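Bench diary, Kendalham, June

07:40. Cell two powered up from cold. Left arm reached ready without complaint. Right arm threw the same joint four following error it has been throwing since the weekend shutdown, cleared on the second reset, and then homed normally. Logged it. The pattern now looks firm enough to act on: cold start only, right arm only, always joint four, never after the first ten minutes of movement. That points to grease or the brake before it points to the encoder.

Ran the warm-up program at low speed with nothing on the mat, then at working speed. Current on joint four began high and settled. I took the readings down at the start and end of the run and will do the same for the next few mornings before I ask Grukach for a service kit. Their last reply told me to check the cable first. I did check the cable, and it has been checked twice before. I shall check it again so that I can say so in the form.

08:30. Cable checked. Connector seated, no chafing at the elbow, continuity good while flexing by hand. Form filled in.

09:05. Moved on to the left arm, which was the planned job. The gripper had been closing slightly off centre, enough to push a carton sideways before gripping it. Yesterday I had blamed the calibration. With the power off I could feel a small amount of rotation between the wrist and the gripper body, so the calibration was only reporting what the metal was doing. Removed the gripper, cleaned both faces, found a thin smear of old thread compound on one of them. Wiped it off with solvent and refitted. Screws tightened in a cross pattern, in two passes, then marked with paint pen so that any movement shows at a glance.

The paint pen ought to have been in the drawer. It was in the Bromari toolbox, under the feeler gauges, with the cap off. Ordered another.

10:20. Recalibrated the left arm tool point. First attempt rejected, residual too large. The reference pin had not been pushed fully home in its bush, my fault. Second attempt accepted. Tool length differs from the stored value by less than I feared, and the old value is kept in the log in case the change needs to be undone.

Cycle counter on the left gripper stands at 1476 since the finger pads were last changed. The pads are still square at the edges with a slight polish near the tips. I have set the next inspection at 70 cycles further on, and after that I will decide whether the interval can be stretched. The stated interval in the old cell notes was copied from a different gripper and means nothing for this one.

11:45. Long argument with the Owusu controller about user frames. After the firmware update it keeps the frame number but drops the name, so every frame is listed as a bare digit. Frame three is the mat. Frame four is the board at the left. I have written this on tape and stuck the tape to the pendant, where it will stay until someone decides it looks untidy. Backup taken before and after. The backup file is now 868 kilobytes, up from 436, and I cannot see what accounts for the difference. The release note says 'general improvements'.

12:30. Lunch, late and short.

13:10. Work surface next. The mat had crept towards the right arm again. Pulled it back, brushed it down and refastened the clips on the far side. It will never lie flat, being cloth, and there are folds in it that come back however it is stretched. For carton work this matters little. For anything thin it would matter a good deal, and I have asked again for a firmer sheet to be tried underneath.

14:00. Approach test with cartons, left arm at quarter speed, right arm held off to its own side. I use the small taped carton for this, stood on end with the hole to the front. It is tall for its base and will go over at a touch, so it shows up a bad approach sooner than a heavier part would. 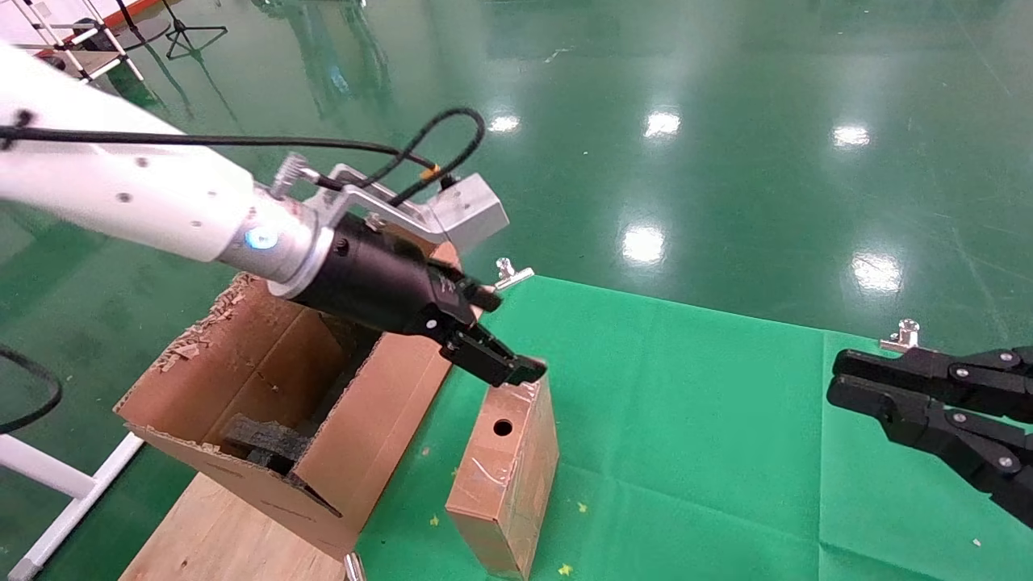
First approach height set generously, then brought down in small steps, with a stop at each one to look along the fingers from the side. The wrist held its angle throughout. Paint marks still in line after the first set of moves and again after the second. I would like to see them in line after a full day before I close the job.

One thing to watch is the cable at the left wrist. The loop is long enough for every pose in the present program, but when the wrist is turned right over there is not much to spare, and a shorter loop would pull on the connector. I have added a wrist limit in software for now. A better cable guide is on the list – as it has been since spring.

15:50. Back to the right arm while it was warm. No fault on joint four, ten restarts in a row. Brake release sounds clean. This fits the grease theory but does not prove it. I will leave the cell off overnight with the heating as it normally is and repeat the cold start before anyone else gets to it.

16:35. Swept up, pendant on charge, both arms parked. Outstanding: service kit for joint four, paint pen, cable guide, frame names.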